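Looking after someone with a stomach bug at home

Most stomach bugs pass by themselves in a few days. The work at home is mainly keeping the person drinking and stopping it going round the house. These tips cover the bedroom, the bathroom, the washing and the kitchen.

Set up the bedroom first

Put a lined bucket by the bed, with a spare liner folded underneath it. Lay an old bath towel over the pillow and another across the top of the sheet. Towels come off faster than bedding at 2 in the morning.

Keep a box of tissues, a glass and a small bin within reach. Open the window for a while morning and evening.

Drinks

Small sips, often. A full glass usually comes straight back. If even sips are too much, wait a few minutes and start again with a teaspoon. Rehydration sachets from the chemist are worth keeping in the cupboard, but check the date on the box before you need them. Ours had been out of date since April.

Food can wait until they ask for it. Dry toast, plain rice or a banana are good first things.

The bathroom

If you have two toilets, give one to the patient. If not, wipe the seat, flush handle, taps and door handle with a bleach-based cleaner after each bad spell. Read the label for how long it should stay on the surface, and never mix it with another product. Close the lid before flushing.

Give the patient their own hand towel, in a different colour from everyone else's. Hand gel does little against norovirus, so use soap and warm water.

Washing

Wear rubber gloves and don't shake anything out. Scrape solids into the toilet, then wash soiled things apart from the rest at 60 degrees if the care label allows. Leave space in the drum. Wash your hands once the machine is on.

The kitchen

The patient stays out of it, and so does anyone who feels queasy. Wipe the worktop or table before preparing food, then the fridge handle, kettle and light switch. Do the tiles behind as well if anything has splashed. Throw the cloth away or put it in the hot wash.

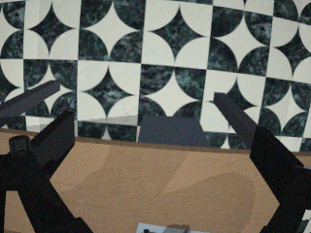
Going back to normal

Wait until two full days have passed without sickness or diarrhoea before work, school or cooking for other people. Change the bed, wash the bucket with bleach cleaner and restock the cupboard.

When to ring for advice

Ring a doctor or pharmacist if the person can't keep any fluid down, is hardly passing water, or still has diarrhoea after 7 days. Ring sooner for a baby or a frail older person. Blood in the vomit, a stiff neck, or confusion needs urgent help.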